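Forum Skimby > Ordinateurs fixes > Bruit et température

Vieux PC qui s'éteint tout seul : je nettoie ou je rachète ?

Flora Ritchie
membre, 261 messages

Bonjour à tous ! Je reviens vers vous avec ma vieille tour, un Orkov que j'ai acheté d'occasion à Plodville (je faisais déjà des envieux à l'époque, si si). Il me sert pour les photos de famille, la compta de ma petite activité de couture et un peu de montage vidéo quand ma sœur me le demande gentiment.

Depuis janvier, il s'éteint d'un coup. Pas d'écran bleu, pas de message, juste plus rien. Ça arrive surtout pendant les exports vidéo, mais hier il m'a fait le coup pendant que je lisais mes mails, vers 18 h. J'ai installé un petit logiciel de surveillance et le processeur monte à 100 degrés, ce qui me paraît beaucoup pour trois mails et une recette de gratin.
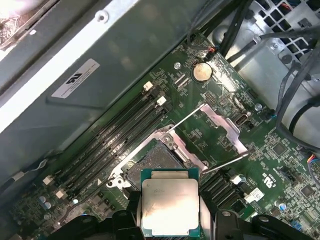 Mon beau-frère dit que c'est la pâte thermique qui a séché et qu'il faut démonter le ventirad, nettoyer, en remettre. Le vendeur du magasin, lui, m'a regardée comme si je lui apportais un minitel et m'a proposé une tour neuve. Je n'ai pas très envie de tout réinstaller, et encore moins de dépenser une fortune alors que la machine me convient très bien quand elle veut bien rester allumée !

Mes doutes :
- est-ce que je risque de casser quelque chose en enlevant le ventirad ?
- faut-il sortir le processeur ou est-ce qu'on le laisse en place ?
- est-ce que ça peut venir d'autre chose (l'alimentation ?) ?

Je précise que je suis soigneuse mais que je n'ai jamais rien démonté d'autre que ma machine à coudre. Merci d'avance :)

3 réponses

Rizwan Roy

Change de PC. À force de bricoler des vieux trucs tu vas y passer tes soirées. Sinon ouvre le capot et mets un ventilateur devant, moi j'ai fait ça tout un été.

Ilona Major

Bonjour Flora, alors non, pas de panique et surtout pas de rachat tout de suite ! J'ai eu le même souci sur mon Räsänen de bureau et je l'ai gardé encore longtemps après l'avoir nettoyé.

Commence par la poussière. Éteins, débranche le câble d'alimentation, appuie quelques secondes sur le bouton de démarrage, puis couche la tour sur une table bien éclairée et enlève le panneau latéral. Regarde entre le ventilateur du processeur et les ailettes du radiateur : chez moi il y avait un vrai feutre gris, on aurait pu en faire un chausson. Bombe d'air sec, pinceau doux, et tu bloques les pales avec un doigt pour qu'elles ne s'emballent pas. Fais ça dehors si tu peux, ou au moins loin de tes tissus ! 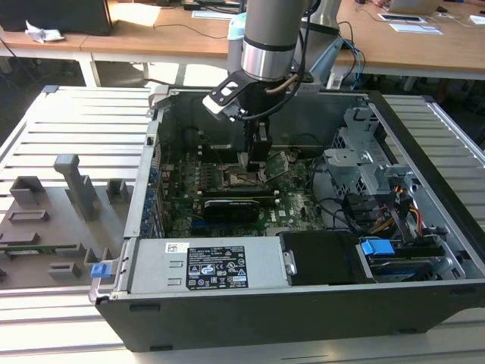 Ensuite seulement, la pâte. Avant de démonter, laisse tourner l'ordinateur cinq minutes puis éteins et débranche de nouveau, la vieille pâte se ramollit et le radiateur vient plus facilement. Tu dévisses en croix, un peu chaque vis, et si ça résiste tu fais pivoter doucement à droite et à gauche. Ne tire jamais d'un coup sec vers le haut, sur certains modèles le processeur part avec et les broches n'aiment pas du tout.

Pour ta deuxième interrogation : laisse le processeur dans son support. Tu nettoies le dessus avec de l'alcool isopropylique et un filtre à café (ça ne peluche pas), pareil pour la base du radiateur, puis une noisette de pâte de la taille d'un petit pois au milieu. Pas la peine d'étaler, la pression s'en charge. Tu revisses en croix, tu rebranches le petit connecteur du ventilateur (je l'ai oublié une fois, frayeur garantie) et tu refais un export en surveillant les degrés.

Si ça s'éteint encore alors que la température est correcte, là oui, je soupçonnerais l'alimentation. Ne l'ouvre surtout pas, elle se remplace en bloc.

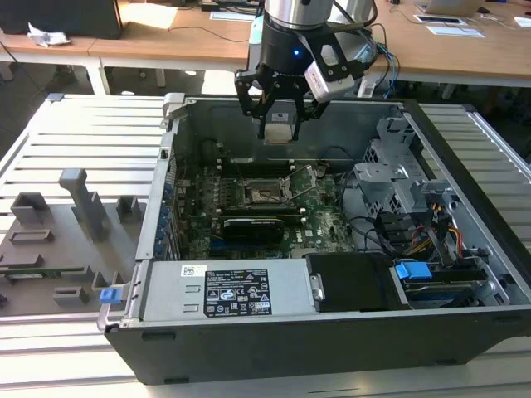 Kartini Siregar

D'accord avec Ilona sur presque tout, sauf le coup du petit pois : sur un gros processeur je préfère une croix fine, mais bon, on ne va pas relancer la guerre.

J'ajouterais de vérifier que le ventirad est bien plaqué. Sur le mien, une des quatre attaches en plastique s'était desserrée dans un déménagement et il chauffait alors que la pâte était encore bonne. Côté budget, j'en ai eu pour 63 euros en changeant carrément le ventirad, pâte comprise dans la boîte. Et fais une sauvegarde de ta compta AVANT, hein, les coupures brutales abîment parfois les fichiers.

Flora Ritchie

Merci à toutes les deux (et à Rizwan pour le ventilateur, je garde l'idée pour la canicule !). Sauvegarde lancée, alcool commandé. Kartini, tu te souviens du modèle de ton ventirad ? Il me reste 10 cm de place en hauteur, j'ai mesuré avec mon mètre de couturière.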